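The old path at Brorville, and why I keep going back

I have a new favourite walk, and it isn't anywhere you'd put on a postcard. It's the old path across the reserve at Brorville, which I must have driven past hundreds of times on the way to the hardware shop without once getting out of the car. I finally did it one Sunday in February, mostly because I was early for lunch at my aunt's and the dog was whining in the back, and I've been back nearly every week since!

If you're coming from the Evetti side, park on the gravel next to the tennis courts and walk down past the toilet block (open, clean, no soap, bring your own). There's a gate that looks locked and isn't. The chain is just looped over the post, so unhook it, go through and hook it back again. From there you cut down behind the courts and pick up the path, and then it's dead simple because there's only the one way to go.

I should say that I'm a person who likes a surface. Some people go walking for birds and some go for the view, and I'm happy with either, but give me an interesting bit of ground and I'm away. I grew up on a road that was half sealed and half not, and you could tell with your eyes shut (on a bike, unfortunately, which is how I lost the tooth) which bit you were on. So a path like this one, all rough and grey with pale little stones through it, is my idea of a treat. You get that lovely crunchy, gritty sound underfoot, and you can feel the lumps through a thin pair of runners.

The edges are the best part. On a new path there's a clean line, concrete here, grass there, finished. This one has been nibbled at. The pavement breaks up into crumbs, then there's a bit of bare soil, then some thin grass having a go, and then you're on proper lawn. I spent far too long one morning crouched down looking at that strip, trying to work out whether the grass was winning. I think it is, very slowly.

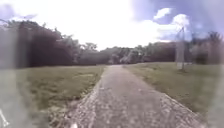 The other thing I love is how straight it is. Most of the walks near us wiggle. They've been designed to wiggle, with a bench at every bend and a sign about frogs, and I do like a frog sign, but there's something so cheering about a path that picks out the trees and simply heads for them. You can see where you're going the entire time. My legs seem to know it too, because I always walk faster here than I mean to and arrive at the trees a bit puffed.

I had a dig around in the local history room at the Steto library to see if I could find out how old it is. The answer is: nobody wrote it down, or if they did it's filed under something I haven't thought of. What I did find was a typed walking guide, stapled in the corner, which gives the path as 424 paces from the gate to the first tree. No mention of whose paces! Naturally I went and tried it the next weekend. I lost count when the dog found a tennis ball, started again, lost count a second time because I'd stopped to say hello to a woman with a pram, and went home. I'll get there.

The guide also says the path was "convenient for the dairy", so presumably there was a dairy. I'd love to know where. If anybody reading this had family out that way, please leave a comment, even if all you've got is a half-remembered story from your nan.

On to the grass, since I know a few of you are dog people. It's kept short on both sides and there's heaps of it. It's a touch patchy, with yellowish bits in among the green, and I wouldn't want to play bowls on it, but for throwing a ball it's perfect. The ground on the right as you head for the trees has a gentle slope to it, which my dog has worked out means the ball sometimes comes back by itself. We mostly stick to that side now. It has also become the picnic side — I've sat there with a thermos and a cheese and pickle sandwich and not wanted for anything.

What to bring, in case you fancy it. Water, because I've never found a tap. A hat, because there's no shade until you reach the trees and by eleven you'll know all about it. Closed shoes if you're fussy about grit (I tried sandals once and stopped every few metres to shake a stone out). I also take a little Ung daypack, the plain one with the wide straps, which I bought second-hand for 18 dollars and which has outlasted two far more expensive bags. It fits a thermos, a jumper, a rolled-up picnic rug and the dog's bowl, as long as the rug goes in first.

I wouldn't take a pram with tiny wheels. The woman I met had one with big air-filled tyres and was bouncing along quite happily, and the baby was sound asleep, so it may be better than a rocking chair. A scooter would be a misery. Bikes are fine if you've got a bit of tread and don't mind your teeth rattling. Mine did, and I have form in that department, so I walk.

Best time of day? I've tried a few. Eight in the morning is gorgeous and you'll share it with a couple of runners who nod at you. Midday is hot and a bit flat. My pick is the last hour or so before tea, when it has cooled down and people from the houses at the Evetti end come out with their dogs, and everyone ends up standing in a loose sort of clump talking about ticks and vets. I've learned a lot about ticks.

As for the trees, the ones to the left are the tall ones, thick and dark, and they're a noisy lot in the evening. I can't tell you what species they are. I've had the tree book out twice and come to two different conclusions, both of which I was very sure of at the time. Further along the middle they look lower and softer, a hazier sort of green, and that's where the path goes in. I've been a little way past there and it gets narrow and dim and smells wonderful, all leaf and damp bark, but the dog had run out of puff that day and so we turned around. I'm saving the rest for when the weather cools off a bit.

There's been talk at the shops of the path being resealed. I can see the sense in it, particularly for anyone with a walker or a wheelchair, who'd find those crumbly edges hard going, and I'd be glad for them if it happened. I'd be a bit sad about my crunch, though. Perhaps they could do the middle and leave me a strip down the side.

Anyway, go and have a look if you're anywhere near. It doesn't cost anything, it won't take your whole morning, and the bakery on the corner as you drive back out does a very good finger bun. Get there before ten if you want one with pink icing. Next week I'm hoping to try the creek track behind Steto, provided the bottom crossing has dried out, and I'll report back on the mud.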